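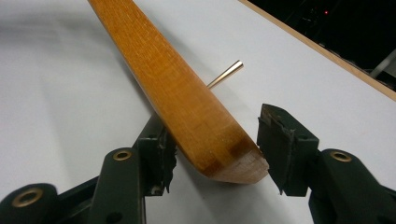

閉じる直前の話をさせてください。ずっと書きたかったやつです。ハンガーを拾うだけのタスクで、学習のやり方をひとつ変えたら成功率が3割から7割になりました。うれしいので長めのスレッドにします。

自己紹介からいくと、Jastthorpeという小さい研究グループで、手持ちグリッパーで集めたデモからロボットの方策を学習する仕事をしています。手持ちの道具側のプロジェクト名がNistby、学習側がUrow。今日は主にUrowの話です。

手持ちグリッパーのいいところは、ロボットがなくてもデータが取れるところ。人が握って、物をつかんで、置く。手元のカメラの映像と指の開き具合が残る。それをあとでアームに覚えさせる。

遠隔操作でアームを動かして集めるのに比べて、とにかくテンポがいいんですよ。腕がだるくなる前に机ひとつ分の作業が終わります（だるくはなります）。

で、その大量に集めたデモをそのまま模倣学習にかけると、方策はだいたいこういう動きを覚えます。対象に向かってすーっと近づく。きれいに近づく。そして、つかむ手前で迷う。

この「手前で迷う」が長年の悩みでした。指先の間に物が入っているのに閉じない。閉じたと思ったら物は数ミリ横。開いてやり直して、また同じところで止まる。見ていると応援したくなってくる。

木のハンガーは特にひどかったです。カップや箱ならそれなりにつかめる方策が、ハンガーになると急に下手になる。

ハンガーの何がいやかというと、細長くて、端が丸くて、机に置くと高さが場所ごとに違うんです。肩のところを狙うのと先端を狙うのとで、指を入れる高さも角度も変わる。しかも木目がつるっとしていて、浅くつかむと逃げる。

おまけにフックが金属。照明の下だと光って、カメラから見るとそこだけやたら目立つ。初期の方策はフックに吸い寄せられるように寄っていきました。気持ちはわかる。

最初は素直に「データが足りない」と考えました。足せば解決するだろうと。それでせっせと集めて、合計4,000本のデモになりました。

結果、近づくところはさらにきれいになりました。もう惚れ惚れするくらい滑らか。で、つかむ手前で迷う。お前さあ。

成功率は3割。デモを増やす前からほとんど動いていませんでした。グラフが横に寝ているのを見たときのあの感じ、やってる人にはわかってもらえると思います。

そこで一回手を止めて、デモの中身を時間で切って眺めることにしました。1本のデモの中で、各区間がどれだけの割合を占めているか。

これが面白くて！デモの大半は移動なんです。手を伸ばす、戻す、持ち上げて運ぶ。指が対象のまわりに入ってから閉じ始めるまでの区間は、ものすごく短い。人間は上手いので、そこを一瞬で通り過ぎてしまう。

つまり、いちばん難しい区間のフレームがいちばん少ない。損失を全フレームで平均すると、そこを外しても数字の上ではほとんど痛くないわけです。

検証用の損失はちゃんと下がっているのに実機で失敗する、というあのいやな食い違いも、これでかなり説明がつきました。下がっていたのは移動区間の損失。

区間ごとに損失を分けて描き直したら一目瞭然で、移動区間は早々に下がりきって、閉じる直前の区間は学習の最後まで高いまま。なぜ最初からこの図を描かなかったのか。

この短い区間を、うちでは「間（ま）」と呼んでいます。英語の原稿ではpre-closureと書いていますが、グループ内の会話では完全に「間」。「間の損失どう？」「間が高い」みたいな会話をしています。

「間」の定義はこうです。対象の一部が左右の指先を結ぶ空間に入った時点から、指の開き幅が減り始める時点まで。まだ触れていない、でももう囲んでいる、という状態。

終わりの側は簡単に取れます。開き幅の信号があるので、減り始めを探せばいい。少し平滑化して、速度がしきい値を超えたところ。

問題は始まりの側。「指先の間に入った」を映像から判定しないといけない。ここはけっこう泥臭いことをしました。

手元カメラは指と一緒に動くので、指先は画像の中でほぼ決まった位置に映ります。開き幅がわかれば指の位置もわかる。だから指先の間の領域も、開き幅の関数として先に切り出しておける。

その領域に対象のマスクがどれだけ重なるかを見ます。重なりが出てきて、そのまま閉じ始めまで消えなければ、最初に出たフレームを始まりとする。

「そのまま消えなければ」が地味に大事です。人は通りすがりに対象をまたいだりするので、一瞬重なるだけのことがよくある。これを入れないと移動中のフレームがどっさり混ざります。

あと奥行き。画像の上で重なっていても、実際は対象のはるか上空を飛んでいることがある。手元カメラの位置推定と机の平面から高さを出して、高すぎるものは外しました。

この高さ条件、最初は固定値にしていて、ハンガーで破綻しました。端と真ん中で高さが違うので。いまは対象の見かけの大きさの変化も一緒に使っています。ここはまだ雑で、直したいところ。

自動ラベルがどれくらい合っているか不安だったので、585本は人の目で全部見て、始まりと終わりを付け直しました。はい、目が乾きました。

でもこの作業、やってよかったです。本当に。数字だけ見ていたときには気づかなかったことがぽろぽろ出てきた。

気づいたことその一。人は「間」のあいだに手首をほんの少し回している。近づくときの角度のまま閉じる人はほとんどいなくて、指が対象を囲んでから、面が合うように最後のひねりを入れる。

自分で握っているときは完全に無意識でした。映像をコマ送りして「え、自分こんなことしてたの」となりました。

気づいたことその二。このひねりの前に、ごく短い停止が入ることがある。止まって、見て、ひねって、閉じる。方策が覚えてしまった「迷い」は、たぶんこの停止の部分です。

履歴の短い方策からすると、停止中のフレームはどれもそっくりです。次も停止と答えておけば損失は小さい。だから止まったまま出てこられなくなる。迷っていたというより、律儀に真似していた。

ごめん、と思いました。止まり方を教えていたのはこっちだった。

気づいたことその三。ハンガーの先端をつかむときと肩をつかむときで、ひねりの向きが逆になりがち。両方を平均すると、ひねらないのが正解ということになる。そりゃ浅くつかんで逃がすわけです。

ここからが手法の話。Urowで入れた変更は、やってみると拍子抜けするくらい小さいです。

まず、バッチを作るときに「間」のフレームを多めに引く。移動区間は間引く。全体の本数は同じで、配分だけを変えます。

次に、「間」の中の停止フレームを詰める。手首の姿勢も開き幅も変わっていないフレームは、続いている分をまとめて短くする。完全には消しません。消すと動きが跳ねて、実機が怖いことになります（なりました）。

最後に、行動の予測を拡散ベースのヘッドにして、「間」では少し長い先まで出させる。ひねって閉じ終わるところまでをひとまとまりで予測させると、右ひねりと左ひねりを混ぜずにどちらかを選ぶようになります。

この最後のやつが効いた瞬間は声が出ました。先端に寄っていったアームが、指で囲んで、くいっと手首を入れて、すっと閉じたんです。あの「くい」！人のやつだ！と。

隣で別の作業をしていた人たちも集まってきて、しばらくみんなでハンガーを置き直しては眺めていました。

肝心の数字です。従来のやり方で4,000本全部を使ったものが3割。人の目でラベルを付け直した585本だけで上の変更を入れたものが7割。同じアーム、同じハンガー、同じ机での比較です。

本数だけ見ると逆に見えますよね。自分も最初は集計スクリプトの列を取り違えたと思って、生ログから計算し直しました。合ってました。

では4,000本のほうに自動ラベルを付けて同じ学習をしたらどうなるか。当然そう思いますよね。やりました。

結果は、585本の手動ラベル版とほぼ並びました。上には行かなかった。ここは期待していたので少し悔しいです。

原因として疑っているのは自動ラベルの始まり側のずれです。ちょっと早めに始まりを打つ癖があって、移動のフレームが「間」に混ざる。わざと手動ラベルを早めにずらして学習すると、成功率がじわじわ下がるのも確認しました。

逆に、始まりを遅めにずらすのはけっこう平気でした。閉じる直前さえ入っていれば踏ん張れる。自動ラベルの調整は遅めに倒すほうがよさそう、というのが今の感触です。

要素ごとに外した比較も載せておきます。
配分の変更だけ外す：かなり落ちる。
停止の圧縮だけ外す：成功はするが、手前で固まる試行が戻ってくる。
長めの予測だけ外す：先端で浅くつかんで落とす失敗が増える。

失敗の種類がきれいに分かれてくれたのが、個人的には一番うれしかった。どれを外すと何が起きるかが、見る前に言えるようになったので。

評価のやり方も書いておきます。ここを書かないスレッドは自分が読む側だと不満なので。

ハンガーの置き方は3種類。フックが手前、フックが奥、横向き。それぞれ少しずつ角度をずらして置きます。置く位置は先に決めて紙に書いておき、方策ごとに同じ順番で回しました。

成功の定義は、つかんで持ち上げて、落とさずに保持できること。引きずって机の端まで持っていって結果的に持ち上がったやつは失敗に数えました。これを成功にすると従来版の数字がだいぶ良く見えてしまうので、どうするか先に決めておいて正解でした。

方策の名前は評価する人に見えないようにしました。とはいえ動きを見ればどっちかすぐわかってしまうんですよね。「くい」ってやるから。完全な盲検とは言えないです。

ハンガー以外も気になると思うので。物体は全部で7種類試しました。細長い物と、縁をつまむ必要がある物で伸びが大きいです。

どっしりした箱のような物ではほとんど変わりませんでした。最後のひねりがそもそもいらないので、納得の結果です。悪くなった物体はありませんでしたが、柔らかい布は別の難しさがあって、どの方策も仲良く苦戦しています。

布は「指先の間に入った」の定義からして怪しいです。折れ目が入ったら入ったことになるのか？どこまで？グループ内でも意見が割れたままです。

共同で試してくれているRiedlの現場でも、棚から部品を取る作業に同じ配分の考え方を入れてもらいました。こちらはまだ数字を出せる段階に来ていないので、動画を見て「お、くいってやってる」と言い合っているところまで。

別の環境の別のアームで同じ仕草が出てきたのは、かなりぐっと来ました。手持ちで集めたデータの強みが出ている気がします。気がする、で止めておきます。

計算の話も少し。配分を変えると1エポックの意味が変わるので、比較は勾配の更新回数でそろえています。エポックでそろえると移動区間を間引いた側が有利にも不利にもなりえて、自分は最初ここで一度だまされました。

ラベル付けの道具は自作で、見た目はひどいです。動画を矢印キーで送って、始まりで一回、終わりで一回キーを押すだけ。でもこの単純さのおかげで続きました。途中で機能を足そうとした日は進みが悪かった。

コツをひとつ。終わりから先に打って、逆再生で始まりを探すほうが断然速いです。順再生だと近づいてくる途中で「入った？まだ？入った？」と何度も戻ることになります。逆再生だと対象が指の間から抜ける瞬間が見えるので、ぱっと決まる。

逆再生で見るハンガーは、ちょっとかわいいです。

デモを集める側の話も変わりました。前は「なるべく速く、たくさん」でお願いしていたのを、いまは「囲んでから閉じるまでを急がないで」とだけ伝えています。

ただし、ゆっくりすぎると今度は停止が増えるんですよね。なので「止まらず、ゆっくり閉じる」。言うのは簡単で、やってみると妙に難しい。自分がやると変に丁寧な、お茶でも点てているような手つきになります。

夕方になると全員この手つきが崩れてきて、元の速さに戻ります。データを時刻順に並べて「間」の長さを描くと、疲れが見えて面白い。これも何かに使えそうだけど、まだ何もしていません。

うまくいかなかったことも並べておきます。

触覚の代わりに指の駆動電流を入れる案。手持ち側に対応する信号がないので、そのままでは学習に使えませんでした。考える前に実装してしまった自分が悪い。

「間」のあいだだけ別の小さな方策に切り替える案。切り替わる瞬間に動きががくっと段になって、その揺れでハンガーを押してしまう。配分を変えるだけのほうが、つなぎ目がないぶん素直でした。

照明を変えるデータ拡張。フックの光り方に惑わされる問題には少し効きましたが、手前で固まる問題にはまったく効かず。別の病気だったということですね。

鏡像の拡張。左右を反転してデータを倍にするやつです。ひねりの向きも一緒に反転させるのを忘れて、きれいに逆へひねる方策ができました。しばらく原因がわからず、本気でアームの故障を疑いました。アームは無実。

よく聞かれそうなことにも先に答えておきます。

「強化学習で最後だけ詰めればいいのでは」はそのとおりかもしれなくて、やりたいです。ただ、元の方策が手前で固まっていると探索がそこから先に進まないので、今回の変更は下ごしらえとしても意味があると思っています。

「履歴を長くすれば停止から抜けられるのでは」も試しました。抜けます。ただ今度は、履歴から速度を読み取って前の動きの続きを出す癖がついて、対象を通り過ぎることが増えました。ここはもっとうまいやり方がありそう。知っている人、教えてほしい！

「そもそも手前の停止がないデモだけ選べばいいのでは」。選ぶとハンガーの先端を狙ったデモがごっそり消えます。難しいところほど人も止まって見るので。止まっているデモこそ欲しいデモなんですよ……。

限界もちゃんと書きます。まず机の上だけの話です。吊るされたハンガーを取るのは、揺れるし、フックがひっかかるし、まるで別の問題。手を付けていません。

次に、つかんだあとの話を何もしていません。置くとき、つまり指を開く直前にも似たような「間」があるはずで、映像を見るとたしかに小さい仕草がある。今度はそっちのラベルを付けたい。また目が乾く。

それから、対象のマスクが出ないと自動ラベルが動きません。透明な物はほぼ全滅です。

あと、評価したアームは速度をかなり抑えて動かしています。速くしたときに「くい」が間に合うのかは未確認。たぶん間に合わない気がする。

手持ちグリッパーでデータを集めている人に伝えたいのは、手元のデモを一回だけでいいので区間ごとに分けて損失を描いてみてほしい、ということです。既存のログからすぐ描けます。うちと同じ形になるかすごく知りたい。

全然違う形になった、という報告も大歓迎です。指の形や開き幅が違えば「間」の長さも変わるはずで、Nistbyの道具だけの現象という可能性もまだ消えていません。

ラベル付けの道具は、見た目をもう少しましにしてから出すつもりでしたが、そう言っているといつまでも出ないので、ひどい見た目のまま出す方向で調整中です。キー配置の文句は受け付けます。

手動で付けた585本のラベルも、映像と一緒に出せるように準備しています。定義の境目で迷ったものには「迷った」印を付けてあるので、そこだけ見ても楽しいと思います。自分はけっこう楽しかった。

追記：「間」の英語、pre-closureだと蓋の話みたいだと言われました。たしかに。いい案があればください。

追記その二：配分の比率をどう決めたか聞かれました。「間」と移動が同じくらいの頻度で出るところから始めて、少しずつ「間」を増やしました。増やしすぎると、今度は対象にたどり着けなくなります。囲んでからは達人、でも道に迷う。

追記その三：平滑化の窓が長すぎると閉じ始めの検出が早まって、「間」が短く切れます。うちは途中で一度これに気づいて全部やり直しました。信号とコマ送りを並べて、最初の何本かは必ず目で確かめてください。

いまは横向きに置いたハンガーの失敗だけを集めて見返しています。残りの3割の失敗、横向きにかなり偏っているんです。指で囲むところまでは来ているのに、ひねりが足りない。明日は朝からこの区間のデモを取り足します。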